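Pay the people who teach the robots

I have spent most of my working life around sorting lines, and for the past year I have watched people teach robots to do the sorting. My view is simple. The person doing the teaching is a skilled worker and should be hired, trained and paid as one.

At Rizzi, where I consult, the job is picking parts off a belt and putting them in bins. An operator drives a two-handed robot by remote control and runs through the pick again and again. The recordings go to Latimell, the firm that trains the software. A good operator turns in 80 usable runs in a shift. 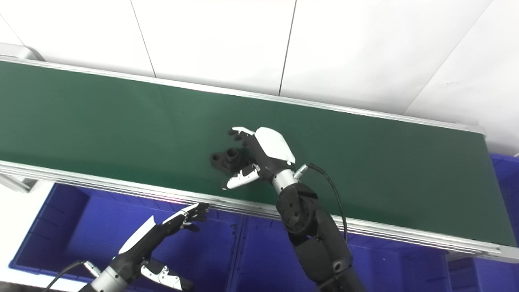

Most managers I talk to think of this as data entry. They bring in temps, give them 15 minutes with the controls and start recording. Then they wonder why the finished robot hesitates, or comes at a part from three different directions on three different tries. The software copies what it was shown. If the operator fumbled, the fumble is in there too.

Viola Villa ran the line by hand for 10 years before she moved over to the controls. She keeps both hands low and near the rail until she has decided how to take the part. She picks a grip and sticks with it for that shape. When a part lies a different way, she changes her approach on purpose and writes it down. Her runs are slower than the temps' runs on the clock, and Latimell throws out far fewer of them.

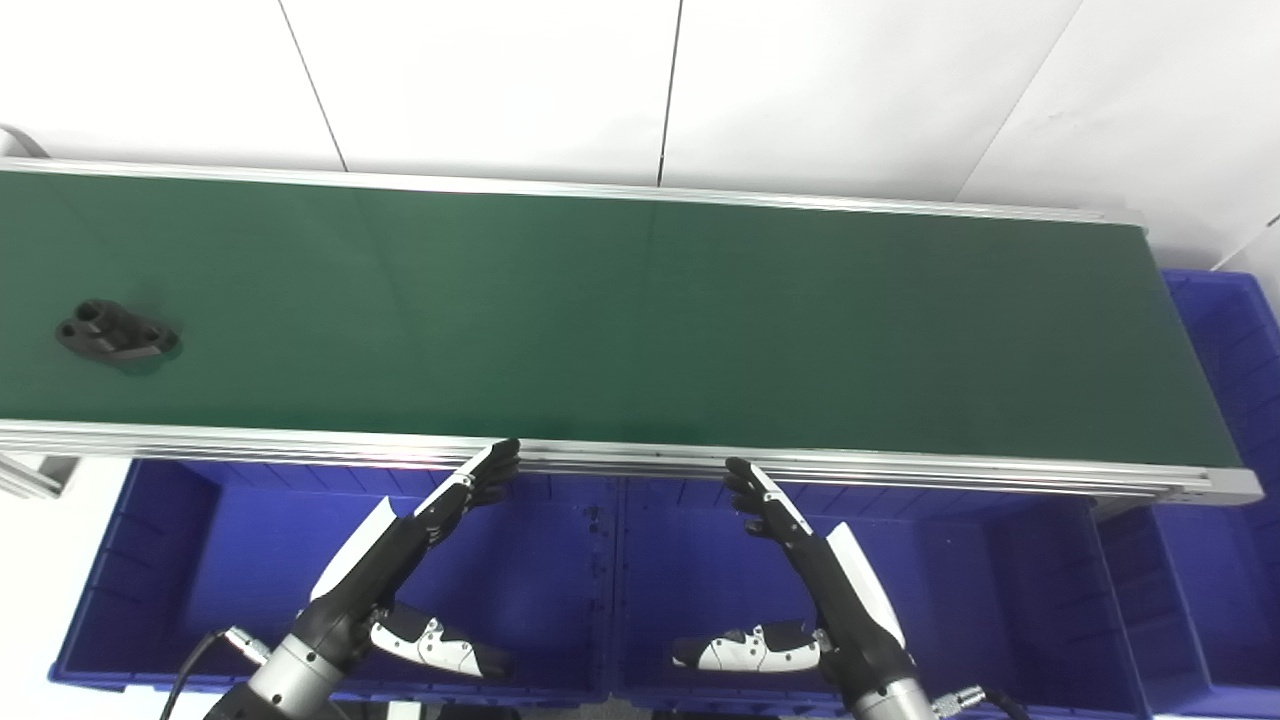
I have heard the other side from Primo Piras, who manages the Flestholm plant. He says that variety is good, that a robot should see clumsy work as well as clean work, and that with enough runs the mistakes wash out. He has a point about variety. A robot that has only seen one kind of pick will be lost when a part is turned around. But variety can be planned. You can put the part down in different spots and at different angles. You don't need a tired person on a Tuesday night shift to supply it by accident.

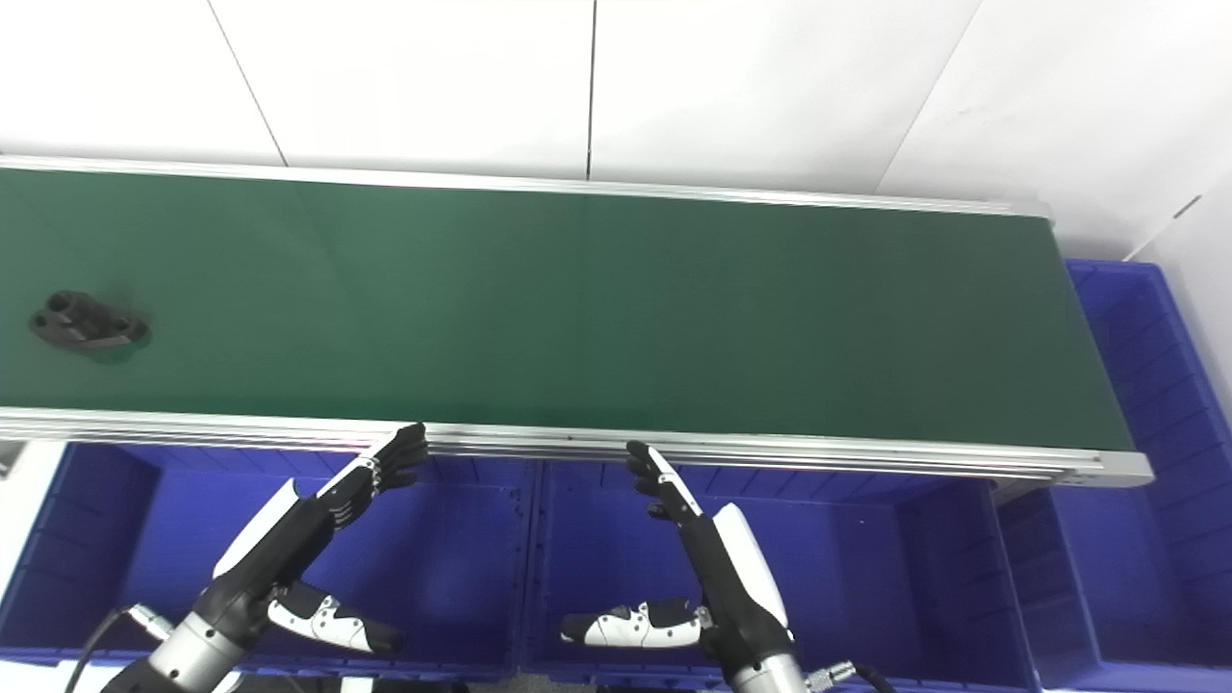 A part on the belt at Rizzi, with both of the robot's hands near the rail.

There is also the question of what happens to people like Viola when the teaching is done. At Ulidness, the last place I worked, the operators recorded 200 runs of each task and were let go in July. By fall the parts had changed and there was no one left who knew how to show the new ones. The company paid more to start over than it would have paid to keep two of them on.

Parts change all the time. I would put the operators on the permanent payroll, give them a say in which runs get kept, and list the work as a trade with its own pay grade. Rizzi has agreed to the first of these and is still arguing about the other two.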